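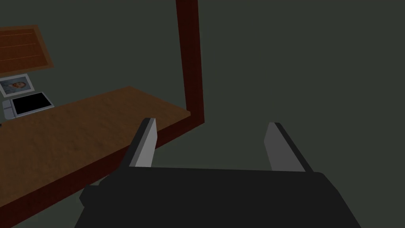

Figure 5. Desk station in the practice view, fingers open.

5. Handing over your first station

By now your Sosero arm is set up and your station is loaded in Clirkatby, the practice view. This is the fun part — you get to hand over the reaching and keep the judgment calls. At our Murkum site, people on the desk stations now plan the day's order themselves, a job that used to sit with the shift office.

1. Sign in and open task 191.

2. Set the speed to Practice.
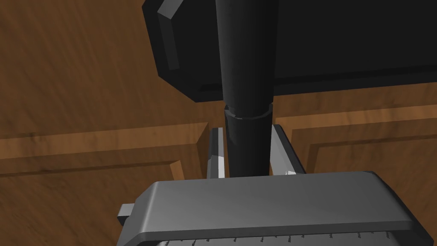 3. Choose who approves each grasp. It should be the person who knows the station best, whatever their job title. Approval comes while the fingers are still open on either side of the part, as with the black cylinder by the cabinet doors, and it takes one press of the green key. Talk through a few grasps together before you press anything. Operators spot bad angles wonderfully fast!

Note: Rejected grasps are never counted against the operator.

4. Run the task to the end, then write down anything that felt awkward. Those notes go straight into the weekly review, 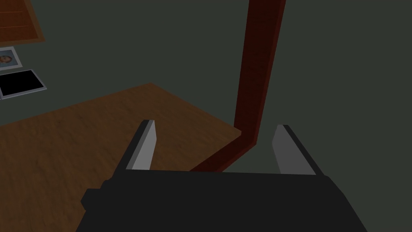

and the review decides which tasks move to the arm next and which stay with people.

CAUTION: Do not switch to Full speed until everyone on the shift has finished step 4. Error 1062 means someone has not.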